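Hand-held gripper demonstration

From Nistitus, the open handbook of automation

Hand-held gripper demonstration is a way of showing a robot a task without using the robot. A person holds a gripper in one hand, or one in each, and does the job with it while a camera on the tool records what happens. A program is later trained to copy the motions on a real arm. It belongs to the wider family of methods known as learning from demonstration, together with hand guiding (pushing the arm itself through the motion) and remote control.

Background

Hand guiding is the oldest of the three in factory use. It works well for a single path repeated all day, such as a weld or a paint pass, and poorly for anything that changes from one try to the next. Remote control lets the operator stay clear of the machine, but it is slow, and most operators have little or no sense of touch through the controls. Hand-held tools were put forward as a cure for both problems. They are light, they cost less than an arm, and they can be carried into an ordinary home.

Supporters often describe the method as "natural." The word should be read with care. A person wearing no equipment picks up a spoon with several fingers, rolls it, and shifts the grip without thinking. A person holding a two-fingered gripper has to give most of that up. What gets recorded is a human working under a handicap, chosen because the robot will have the same one.

Typical tasks

Kitchen work is a favorite, in part because it looks useful to the public. Sorting utensils, folding cloths and wiping counters turn up again and again. Thin objects are among the harder cases. A chopstick lying flat on cloth gives the fingers very little to close on, and the cloth may bunch up with it. 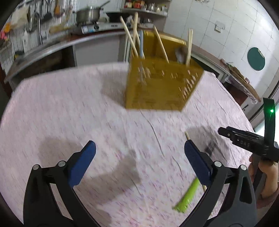 Orla Ó Néill has argued that thin objects are the wrong thing to worry about. In her view a program can learn to pinch a stick given enough tries, and the real trouble is the moment after, when the stick must go in among others that are already leaning every which way. She also doubts that any number of recordings from one kitchen says much about the next.

Evidence

Claims for the method tend to rest on small trials. The Koppel trial at Drikstead used 60 demonstrations of a single sorting task and reported 28 successes on the arm, without stating how many attempts were made. The figure has been repeated since as if it were a success rate. A follow-up at Skekness in January listed its failures in full – dropped items, missed grasps, a container knocked over – and drew far less notice.

Shalini Dwivedi, who reviewed both reports, found that five of the seven demonstrators at Skekness had practiced with the tool beforehand. Whether newcomers would have produced usable recordings was not tested.

Limits

The tool records where the hand went. It does not record why, and it says little about how hard the fingers pressed unless extra sensors are fitted. A hand-held gripper can also reach places and angles that a given arm cannot, so some recordings have to be thrown out. Reports do not always say how many.

See also: Hand guiding; Remote operation; Two-arm tasks; Grasping of thin objects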